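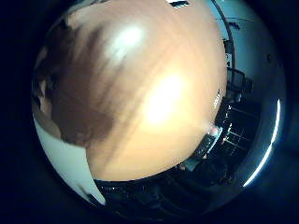
A robot's-eye view, from the little camera near Lusar's hand. Lots of orange, very curvy, two bright patches of light.

HOW DO YOU LOOK AFTER A ROBOT HAND?

Quick one this month, kids. February is mad here at the Comton workshop and there's a robot waiting for me. So — robot care, fast version.

Lusar is a robot arm with a hand on the end. Near the hand is a camera. Small thing, bulgy lens, a bit like a fish's eye. That shape is why everything looks bent, like your face in the back of a spoon. A bendy lens lets the robot see a lot at once. Tables, walls, lights, the lot.

But a camera that sits right beside a hand gets grubby. Dust. Fluff. Fingerprints (mine, mostly). So every morning starts with cleaning.

STEP ONE: STOP

Before anybody touches the robot, it gets stopped. Properly stopped, with the big button. Then Gert Khumalo calls out "Stopped!" and whoever's cleaning calls it back. Sounds silly. We do it every time, even when we can see with our own eyes that the arm isn't moving. A robot can sit still while it waits for its next instruction, and then off it goes.

If you ever visit a robot, same rule for you. Hands back until a grown-up says it's stopped.

STEP TWO: CLEAN THE LENS

Puff of air first, to blow the grit off. Then a soft cloth, going in little circles. No sleeves! No tissues either, they can scratch.

A smudge on your glasses is annoying. On a robot's camera it's worse. You know it's a smudge. The robot might think it's a thing on the table and go round it, or try to pick it up.

Shiny light is tricky too. Lamps bounce off a smooth surface and make a white glow, and inside the glow the camera can't see much at all. You can tilt a lamp, or move the arm a bit and look from somewhere else. Try it at home with a torch and a plate.

STEP THREE: CHECK THE FINGERS

Robot fingers have grippy pads, and pads wear out like the soles of your runners. Ours get swapped after 3000 grabs. Lusar keeps its own tally so we don't have to. Two tiny screws, old pad off, new pad on. Don't drop the screws. (I have dropped the screws.)

Then we open and close the hand, slowly, and listen. A smooth hum is good. A click or a crunch means somebody gets the toolbox and the rest of the morning is gone.

STEP FOUR: PRACTICE

A soft toy is a good thing to practise with. It squashes. If the robot squeezes too hard, the bear doesn't mind and neither do the fingers. A tray is handy as well. It has edges, so the robot has to find its way in without bumping the sides, and that's harder then it sounds.

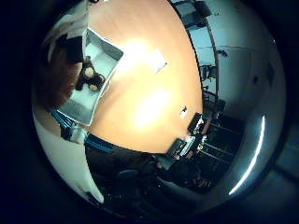
Efua Nutsugah wrote in to ask if a robot can just clean its own camera, the way a cat washes its face. She thinks you could stick a brush to the table and teach the arm to wipe itself on it every night, and she'd like to know why we haven't done that yet.

Well, Efua, good idea! Some machines do have wipers or little air jets. We did try a brush. The trouble was that the brush got dirty, and then we had to clean the brush. Parvaneh Nikzad is still working on it, so it may come back.

STEP FIVE: WHERE ARE YOU, ROBOT?

Big word coming: CALIBRATION. It means checking that where the robot thinks its hand is matches where its hand really is.

Try this. Shut your eyes and touch your nose. Easy, right? Your body knows where your finger is. A robot has to be told, and if the camera has been knocked even a tiny bit, it'll be told wrong. It reaches for the toy and gets air.

So we move the arm to lots of differnt spots and take a picture at each one. Ours has 61 spots. Takes 20 minutes, and you can't hurry it, I've tried.

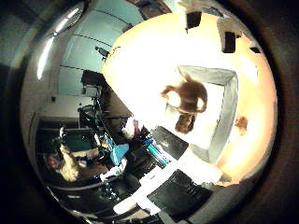
While the arm works through its spots, someone checks the cables. Bends are fine. Sharp kinks are not. Nothing should rub when the wrist turns, and nothing should dangle where the hand could catch it.

Last bit, write it down. Date, what you cleaned, what you swapped, anything weird. "Funny noise in thumb" counts. Sepehr Azimi once fixed a wobble from a note just like that.

WORDS TO KNOW

Gripper — the robot's hand.
Lens — the see-through part at the front of a camera.
Pad — the grippy bit on a robot finger.
Calibration — checking the robot knows where it is.

Got a robot question? Send it in, drawings welcome. Right, gotta go, that's Gert calling "Stopped!" and it's my turn with the cloth.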